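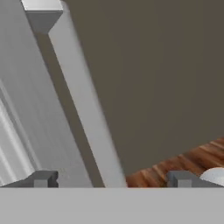
Attachment 1 – render, default view, gripper fingertips open

Ticket: Silus license server drops seats after sleep
Opened by: Nadine Tarawneh
Assigned to: Randa Hamdan
Site: Mullcombe

Workstation wakes from sleep and the client reports "no seat available". Server log shows the old seat still held. Clears by itself after 30 minutes.

Randa: Which client build? Is the VPN up before the client starts?

Nadine: Build 67. VPN is off, wired network only. Same fault on the Kostilcombe machines.

Randa: Server timeout was set to the default. Changed it to nine minutes and restarted the service at 4:10 p.m. Please retest with a full sleep, lid closed.

Nadine: Retested twice. Seat released both times – the client still needs a manual reconnect.

Randa: Known issue in 67. Leaving this open until the June build is installed.

Status: pending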